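Replacing the Hoist Brake on a Workshop Gantry Crane
Student project report, Mechanical Engineering Technology, second year

Background

The heavy shop at Kilum Technical College has one gantry crane, bought used from Amport when that firm closed its repair yard. It has a single girder and runs on two floor rails. The rated load was lowered to 700 kg when the college took it over, and it is used mainly for lifting gearbox housings and moving steel stock from the delivery door to the saws.

During the fall term the load was found to drift down after the hoist button was released. The drift was small with an empty hook and worse near full load. The shop supervisor took the crane out of service, and our group was given the brake as a term project. The girder, the rails and the travel drives were outside our scope.

Finding the cause

The hoist has a spring-applied disc brake on the back of the motor. When the motor is powered, a coil pulls the pressure plate away from the disc. When power is cut, the springs push it back. Drift can come from a worn lining, weak springs, oil on the disc or a coil that releases late.

We measured the lining first. It was under the minimum in the manual on one side and just above it on the other, so the plate had not been sitting square. We then checked the coil resistance, which was within range. There was a thin film of oil on the disc, and we traced it to the shaft seal between the gearbox and the motor. A new lining alone would not have fixed the problem for long.
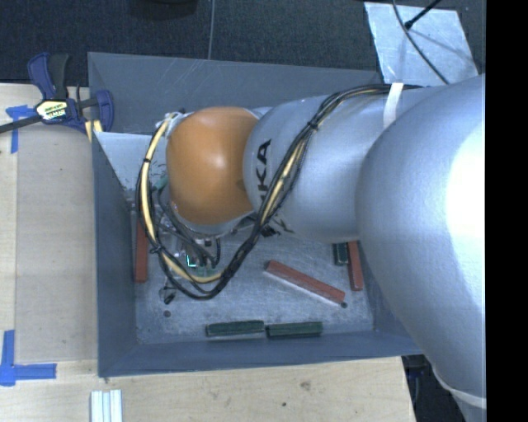
The seal was a standard size and came from the college store. The brake kit was harder to get. Tistanen no longer lists this hoist, but their parts desk matched the plate on our motor to a later model with the same bolt circle. The kit arrived in March with lining, springs and shims. The new springs were slightly longer than the old ones, and we confirmed with the supplier that this was correct before fitting them.

Installation

We removed the motor with the hoist lowered onto a stand. Getting the old seal out took most of an afternoon, as it had hardened onto the shaft. We cleaned the disc with solvent, replaced the seal, fitted the new lining and set the air gap with feeler gauges at three points. On the first attempt the gap closed up on one side when the bolts were tightened. We added a shim and did it again.

Load test

The test used steel plates on a certified sling, first at half load and then at the full rated load. At each load we raised the hook to the same height, stopped it and measured the drop with a dial gauge on a stand. Before the repair the drop at full load was 41 mm – well past the limit in the manual. After the repair it was 2 mm. We repeated the full-load test 12 times and the figure did not change by any amount we could read.

Remaining work

The pendant cable is stiff near the strain relief and should be replaced before next year. We also suggest that the air gap be checked every term and written in the crane log. The Ngcobo inspection form the college uses has no line for it, so we added one on the back.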